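July
By Jean MacAulay, Nedetow Household Advisory Service
20 shares | 3 comments

Care of Work Tables in Shared Rooms

Tables used for mending, sorting and packing should be cleared and wiped at the end of each session. A mild dish soap solution is sufficient for most surfaces. Abrasive powders dull the finish and should be avoided.

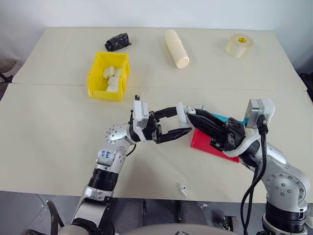
Where two tables are joined, crumbs and dust collect in the gap. Members are advised to separate them once a month and clean both inner edges with a damp cloth – a soft toothbrush is suitable for corners. Dry thoroughly before rejoining.

Glue spots should be left to harden and then lifted with a plastic scraper. Metal blades are not recommended.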